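Make Your First Ambient Loop at Home

I love this stuff, and you can get going tonight with one synth, a free recorder app and a bit of patience!

Start by picking two notes that sound good together. Hold them down for 15 seconds with a slow attack, so the sound creeps in, and record that. I use a patch called Orwood on my little Prusmont keyboard, but any soft pad will do.

Now cut the clip so it starts and ends at the same volume, and overlap the ends with a 2-second crossfade. Play it on repeat. If you hear a click, make the fade longer.

Next comes the fun part – slow the whole thing to half speed. Everything drops an octave and gets wonderfully murky. Roll off the highs above 3,000 Hz and add a long reverb.

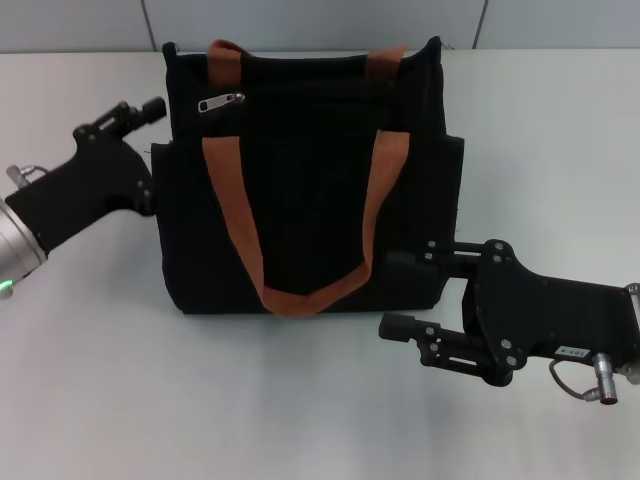 Then record a second loop a few seconds longer than the first and let them drift against each other. They'll line up differently every time around, and I can listen to that for a whole Saturday. Save a copy before you start adding more layers.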